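Kollow Mixed Snack Box
Item 1444
Sold by Dundley, packed to order

Most mixed snack boxes are sold on a number. Forty bags! Fifty bags! Then it arrives and half of it is the same ready salted in a size meant for a lunchbox. We stocked two of those before this one and dropped both.

The Kollow box is a plain brown carton, filled with bagged snacks. No ribbon, no shredded paper, no printed sleeve. Amirhossein Mohammadi, our buyer, asked for it that way and we think he was right, though it does mean it makes a poor present unless you wrap it yourself.
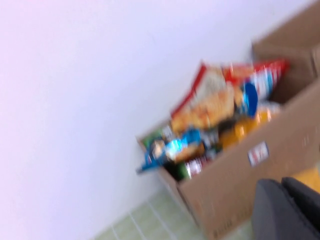
Kollow box, open, with bags standing above the rim. Contents vary.

"Contents vary" is a phrase we distrust as much as you do. What it means with this one: brands and flavours change from order to order, and you can't pick them. If you only like one sort of crisp, buy a case of that and save yourself the bother. The sorts you get will be listed on your packing slip.

Is it cheaper than the supermarket? Sometimes. When there's a multibuy on, no – you would do better with a trolley. For an office kitchen or a staff room where someone would otherwise have to go out and fetch it all, it makes more sense.

Bags at the top can get creased. Crisps are mostly air and they don't like being sat on by other parcels. We replace split bags but not crushed ones.

Allergens: read each packet. We don't sell this as free from anything, whatever you may have seen on other sites.

Also in this range: Gallegos Biscuit Carton (item 1874), Amov Nut Tray.

Last orders for delivery before the holidays: Fri 16 December. Questions about trade accounts go to Firouzeh Jafarzadeh in the sales office.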